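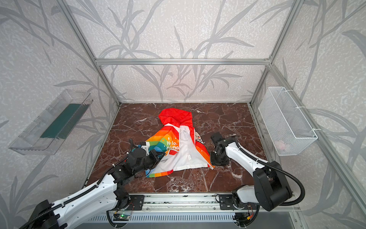

I have been folding children's clothes for long enough to have opinions, and my main opinion is that most advice on the subject was written by people with drawers full of plain cotton T-shirts. Give them something with a hood and see how they do. A hooded jacket has no good side. You lay it down and the hood wants to be its own garment, the sleeves disappear under the body, and the lining comes out to say hello. Take the rainbow one, lying in a heap with its red hood at the top and the white inside showing right down the middle, care label and all. Where exactly is the "clean center line" I am supposed to fold toward? The stripes run on the diagonal, so you can't use those as a guide either. I have tried.

What set me off this time was a booklet. My neighbor Yuzhen Feng lent me the Hemholm method, which is a 40-page thing with a lot of white space and a lot of photographs of shelves. Yuzhen swears by it. She also swears by cold showers, so I took it home with what I would call an open mind and my husband would call a face.

The Hemholm claim is that any item of children's clothing can be reduced to a rectangle in four moves. Any item! It says so on page 15 and again near the back, in case you had started to doubt. The four moves are: smooth, sleeves in, thirds, stand up. If the rectangle won't stand up on its own, you have done it wrong and should begin again.

Well, T-shirts worked. I'll give them that. Leggings worked too, and looked rather nice in the drawer, all lined up like files. Pajama tops were fine if I ignored the buttons. Then I got to the outerwear and the booklet suddenly had very little to say. There is one photo of a raincoat, already folded, and a sentence telling you to "tuck the hood." Tuck it where? Into what? I tucked it inside the neck and got a lump like a grapefruit. I tucked it behind and it flopped out as soon as I let go. I folded it down over the front, which gave me the flattest result, but then the whole thing was too thick for the drawer and I couldn't shut it.

My problem with smoothing, the first move, is that they treat it as if it takes no time. With a lined jacket it's most of the job. The outer layer slides one way and the lining goes another, and while you're flattening the left the right has bunched up again. I work on the bed, which is the wrong height and too soft. The booklet recommends a "firm, cool surface," and there I think they have a point, annoyingly. I moved to the kitchen counter and it did go better. Fabric drags on a bedspread in a way it doesn't on something hard.

Then there's the question of which edge you pick up first. Hemholm says the hem. Mieczysław Grabowska, who used to run the coat check at the Altbridge theater and has handled more coats than I ever will, told me to forget the hem and find the side seam, because a jacket held by its side seam hangs more or less in half already. I tried it both ways with everything we own that has a lining. The side seam won easily on the puffy ones. On the thin ones I couldn't see much difference, and I suspect it comes down to which hand you favor.

I did also buy the Mitavine drawer dividers, because I am weak and they were 28 dollars marked down from something I don't believe. They are fine. They are pieces of stiff fabric with a spring. They don't hold up a jacket, they just lean along with it in the same direction. I have since moved them to the sock drawer, where they do a decent job, and I would not buy them again.

So what did I end up doing with the jackets? Here is the method, such as it is. Zip or fasten whatever fastens, even if you're in a hurry. Lay the jacket face down on the counter with the hood away from you. Reach inside once and pull the lining straight at the bottom corners, then leave it alone. Sleeves across the back. Hood down over the sleeves. Fold in half, bottom to top, one time only. Do not attempt thirds. Put it on a shelf, lying down like a normal object, with no more than a couple on top.

Or hang it up. I know! There's a whole chapter in the Hemholm booklet about how hooks lead to clutter, and I read it standing in our hallway next to a row of hooks that has worked perfectly well since we moved in. A child can use a hook. My son, at five, cannot do sleeves in, thirds, stand up, and if I'm the only one in the house who can put a jacket away then I've made myself a chore and bought dividers for it.

I did ask Yuzhen how she manages the hoods. There was a pause. It seems her coats are all in the hall closet, on hangers, and always have been. She only does the method for the drawers.

The booklet goes back to her this week. I'm keeping the T-shirt part, and I might have another go at the sweatshirts in the winter when the thick ones come out. If anyone has a way to get a lined hood flat without sitting on it, leave a comment, but please try it on a real jacket first.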